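Fukimcombe's supper club finds a home of its own

Aug 17, 2025

Fukimcombe's much-loved supper club has the keys to its own kitchen at last, and the first meal goes on the table next month!

The club, called Zisa, began in February when neighbours Dalal Hamdan and Hicham Alaoui cooked a pot of lentil soup for 30 people in a borrowed school hall. Word got round quickly. By early summer there was a waiting list of 300 names, and the pair were turning people away at the door – something Dalal says she hated doing.

Now they have taken on the old Kapoor bakery on the corner of Grima Street, which has stood shut for two years. The ovens still work, the big sink has been replaced, and there is a proper larder at the back.

"I walked in and could still smell bread," said Dalal. "I rang Hicham from the doorstep and told him to bring his tape measure."

A grant of £2,000 from the town fund paid for the new sink and a second-hand fridge. Nearly everything else has come from local people, who have been dropping off plates, pans and chairs all month (no two chairs match, and the place looks all the better for it). The look is cheerful and homely, with red-and-white checks on the table and a little green plant in a white pot. 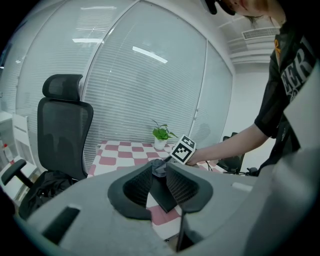
What's on the menu

Ifeoma Dauda will cook the opening supper, with jollof rice, fried plantain and a pepper soup that regulars have been asking after since spring. Masaru Aoki follows a fortnight later with noodles and his own pickles, and Hicham is already planning a fish night.

Meals will be pay-what-you-can, as before, and children eat free. Doors open at 6pm and food is served from half past. Names for the first supper can be put down at the library desk or at the bakery door, where Tamer Matar will have the list every morning until it fills up – so do get in early!

Contact the newsdesk | © Fukimcombe News 2025 | Back to top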